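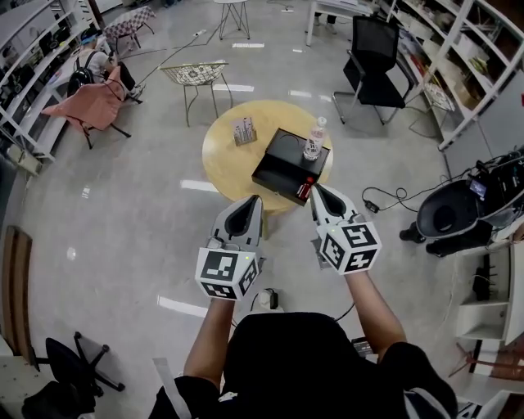
The round table, with the black box on it

Round table wobbles on one side, what do I do?
Posted by Abena Dankwa, 2018-02-01

Hi all! I bought a secondhand round table when I moved to Storkbridge (light wood, pretty, I love it) and it rocks every time somebody leans on it. I've tried folded cardboard under one leg, which is fine for a couple of days and then squashes flat and we're back to spilled coffee. I spun the table around to a different spot and the wobble moved to a different side of the room, if that helps. Can I sand the long legs down or will I make it worse? I don't own many tools. My budget is 19 dollars, maybe a bit more if it's a forever fix.

Dela Eshun
Don't sand anything yet!! I did that to my mom's kitchen table and kept going back and forth between legs until it was noticeably shorter, and it STILL rocked. If the wobble moved when you turned the table then it's the table and your floor is probably fine. Flip it over on a blanket and snug up every bolt you can find. Mine had two that I could turn with my fingers. Then put it back and slide a sheet of paper under each foot to find the one that's floating. Get a screw-in leveling foot for that one, drill a small pilot hole so the leg doesn't split, and twist it until the rocking stops. I've had mine on since June and haven't touched it.

Adom Baidoo
felt pads. stack two on the short leg. done

Yasaman Kiani
Dela's way is better than felt, pads get mushy on a table people lean on. One thing to add, check if the top itself is loose from the base before you buy anything. Hold the base still and push down on the rim. If only the top moves, leveling feet won't do a thing and you want longer screws or a bit of wood glue in the old holes. Not too long though, measure first or they'll poke through!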